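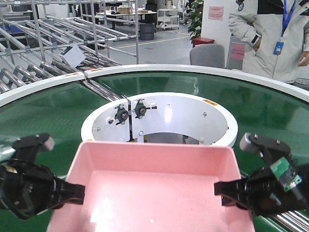
Trays on a Round Belt: A Study of a Small Sorting Place
Student project report, August 2026

1. Background

Our course asks every student group to choose one ordinary object in a working place and to study it for one term. We chose the shallow plastic tray. It is a simple thing, and in the beginning we were afraid that it would not give us enough to write. The work was done at Rarkholm, in the room where the circular conveyor is installed. The project has the name Skollura, after an older project in the same course that was about lids.

The main question was small. Which kind of tray is best to use on a belt that moves in a circle? On a straight belt a tray keeps the same direction the whole way. On a round belt it turns together with the belt, so a person standing in one place meets first a corner and later a long side.

2. The tray and the belt

The tray is pink, rectangular and open on the top. The belt is dark green and glossy, and a white curved rim follows its outer side. The good contrast between pink and green was helpful for us — we could find the tray quickly from the other side of the room. In February we had tried a dark gray tray from Pukeo, and with that one we often had to search.

The lamps in the ceiling make reflections on the belt. We did not expect this to matter, but it made our measuring of the tray position slower, because the edge of a reflection is easy to confuse with the edge of a tray. We solved it by always reading the position at the rim of the tray and never at the foot.

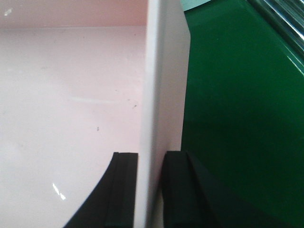 The condition of the plastic was the second part of our study. We made a sheet with one drawing of the tray floor and marked on it every speck and every scratch that we could see without a magnifying glass. Glossy plastic is difficult in this respect. A pale scratch is visible from one angle and disappears from another, so two students had to fill in the sheet separately and then compare.

3. Load test

We loaded the tray with paper bags of rice, first 1000 grams and then 3000 grams, and let it stay loaded for 30 minutes each time. After each loading we measured the walls at the middle of the long sides. With the smaller load we found no change. With the larger load the long walls moved outward by 2 millimeters, and they came back when the bags were taken out.
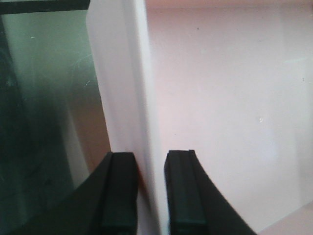

A tray should be lifted by the short walls when it is heavy, in our opinion. The long walls bend more easily, and this was also the result with the tray from Saha, which we borrowed for comparison.

4. What we would change

The sheet for marks should have a grid. Our drawing had none, and later it was hard to say if a mark was new or only drawn in a slightly different place. We would also weigh the bags again after the test — one of them had a small hole, and we noticed it late.

The sheets and the table with wall measurements are in the appendix.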